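린드홀름 님께 (참조: 나탈리아 로사노 님)

6월분 경과 보고 보내드려요. 지난번에 "표는 그만 보내고 그냥 말로 써 달라"고 하셔서 이번엔 정말 말로 썼습니다. 길어졌는데 커피 한 잔 옆에 두고 읽어 주세요!

## 구술 녹음 정리

먼저 제일 궁금해하실 숫자부터요. 신두스빌 이주민 합창단 구술 기록 사업에서 지금까지 모은 녹음이 모두 543건이고, 그중 456건은 받아쓰기까지 끝났습니다. 남은 건 대부분 초기 카세트에서 옮긴 것들인데, 테이프가 늘어져서 노래가 반음쯤 내려가 있어요. 말소리는 알아듣겠는데 노랫말이 문제예요. 특히 뱃노래 쪽은 후렴이 지역마다 달라서 두 번 세 번 돌려 듣고도 괄호에 물음표를 넣고 넘어가는 일이 잦습니다. 물음표 친 부분은 나중에 가족분들께 들려 드리고 확인할 생각이에요.

받아쓰기 규칙도 중간에 한 번 바꿨습니다. 처음엔 사투리를 표준어로 고쳐 적고 주석을 달았는데, 우친룽 씨가 몇 편 읽어 보더니 "이러면 할머니 목소리가 안 들린다"고 하더라고요. 맞는 말이었어요. 그래서 본문은 들리는 대로 적고, 뜻풀이를 뒤로 뺐습니다. 앞서 끝낸 원고를 다시 손봐야 해서 3주 가까이 밀렸고요. 일정표에 없던 일이라 미리 상의드렸어야 했는데, 그건 제가 늦었습니다. 죄송해요.

## 악보집

악보집은 예상보다 잘 가고 있어요. 수록곡을 30곡으로 확정했습니다. 원래 더 넣고 싶었는데 (아시죠, 제가 욕심이 많은 거) 에베 브로텐 씨가 쪽수를 계산해 보더니 제본이 터진다고 말렸어요. 빠진 곡들은 음원으로만 공개하려고 합니다.

곡 고르는 기준은 지난 회의에서 정한 대로 부르는 사람이 아직 있는 노래를 먼저 넣었고, 두 사람 이상이 서로 다르게 부른 노래는 두 가지를 나란히 실었습니다. 자장가 하나는 버전이 다섯 개나 나와서 한참 고민했는데요, 결국 제일 짧은 것과 제일 긴 것만 실었어요. 나머지 세 개도 정말 예쁜데 아깝습니다.

조판은 에클룬드 인쇄소에서 맡고 있습니다. 1차 교정지를 받았는데 한글 가사가 음표 밑에서 자꾸 밀려요. 받침 있는 글자가 길게 끄는 음에 걸리면 하이픈이 글자 한가운데로 들어가 버리더라고요. 담당자분이 한글 악보는 처음이라 서로 배우면서 하고 있습니다. 2차 교정지는 다음 달 초에 오기로 했어요.
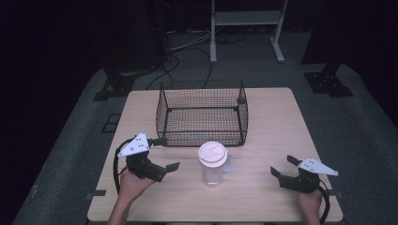
표지는 아직 못 정했습니다. 파란 바탕에 손글씨 제목을 얹은 안과, 옛날 합창단 공연 프로그램을 그대로 살린 안 두 가지가 있는데 저는 두 번째가 좋아요. 다만 프로그램 원본이 접힌 자국이 심해서 스캔하면 제목이 갈라져 보입니다. 단원분들은 또 파란색이 좋다고들 하시고요. 다음 보고 때까지는 꼭 정하겠습니다.

## 연습과 발표회

매달 두 번 모이던 연습을 봄부터 네 번으로 늘렸어요. 자원해서 나오시는 분들이라 걱정했는데 출석은 오히려 좋아졌습니다. 자주 모이니까 지난번에 뭘 했는지 안 잊어버려서 좋다고들 하시네요. 알토가 여전히 부족합니다. 소프라노에서 두 분이 내려와 주셨는데, 한 분은 아직도 높은 음이 나오면 저도 모르게 따라 올라가신다고 해요 (저는 그게 또 듣기 좋아요).

발표회 장소는 버크컴 회관으로 잡았습니다. 울림이 좀 길어서 빠른 곡은 가사가 뭉개지는데, 대신 느린 곡은 정말 근사합니다. 리허설 때 맨 뒷줄에 앉아서 들었는데 아리랑 두 번째 절에서 소름이 돋았어요! 피아노는 회관 것을 쓰고 조율비만 저희가 냅니다. 무대 순서는 빠른 곡을 앞에 몰아 넣었다가 다시 섞는 중이에요. 첫 세 곡을 내리 달렸더니 단원분들이 숨차 하셔서요.

셸 뢰닝 씨가 반주를 맡아 주셨는데, 악보에 없는 전주를 즉흥으로 붙이는 바람에 첫 연습 때는 아무도 못 들어갔습니다. 지금은 전주를 네 마디로 고정했고 다들 제때 들어갑니다.

## 돈 이야기

받은 지원금 가운데 이번 기간에 쓴 돈은 3,506유로입니다. 조판 계약금이 제일 컸고, 그다음이 녹음 변환비, 나머지는 회관 예약금과 조율비, 복사비예요. 영수증은 따로 묶어서 로사노 님께 보냈습니다. 복사비 영수증 한 장은 글씨가 거의 날아가서 가게에서 다시 떼어 왔어요.

항목 하나를 옮기고 싶습니다. 계획서에 넣었던 통역비가 생각보다 덜 들었어요. 단원 자녀분들이 면담 때 같이 와 주셔서 통역사를 부를 일이 줄었거든요. 남는 금액을 교정 보는 분 사례비로 돌려도 될까요? 지금은 우친룽 씨와 제가 밤에 나눠서 보고 있는데, 둘 다 오타를 너무 많이 봐서 이제 오타가 안 보입니다. 새 눈이 하나 필요해요.

## 잘 안 된 것

학교 연계 수업은 아직 시작을 못 했어요. 봄에 두 학교와 이야기가 오갔는데 한 곳은 음악 선생님이 바뀌면서 흐지부지됐고, 다른 한 곳은 가을 학기에 다시 얘기하자고 합니다. 저는 가을에 한 반이라도 제대로 해 보는 쪽으로 줄이고 싶은데, 계획서에는 네 반으로 적혀 있어서 의견을 듣고 싶습니다.

피스티다리 누리집에 음원을 올리는 것도 늦어지고 있어요. 파일은 준비됐는데 동의서가 덜 모였습니다. 돌아가신 분들 녹음은 가족에게 다시 여쭤야 하고, 연락이 끊긴 집도 있어서요. 동의를 받은 것부터 먼저 올리고, 나머지는 받는 대로 채워 넣겠습니다. 혹시 전에 쓰시던 동의서 양식 중에 한국어로 된 게 있으면 보내 주세요. 저희 것은 제가 급하게 번역한 거라 읽는 분마다 세 번째 문단에서 꼭 질문을 하세요.

## 다음 달까지 할 일

- 2차 교정지 확인하고 가사 밀림 다시 보기
- 표지 확정
- 남은 카세트 녹음 받아쓰기, 뱃노래부터
- 발표회 초대장 문안 (한국어, 영어 둘 다)
- 알토 한 분 더 모셔 오기

통역비 옮기는 건과 학교 수업 건은 답을 주셔야 제가 움직일 수 있어요. 길게 안 쓰셔도 되고 전화도 좋습니다. 오후 네 시 이후면 거의 자리에 있어요. 발표회 때 두 분 자리는 앞에서 셋째 줄로 비워 두겠습니다.

합창단 구술 기록 담당 드림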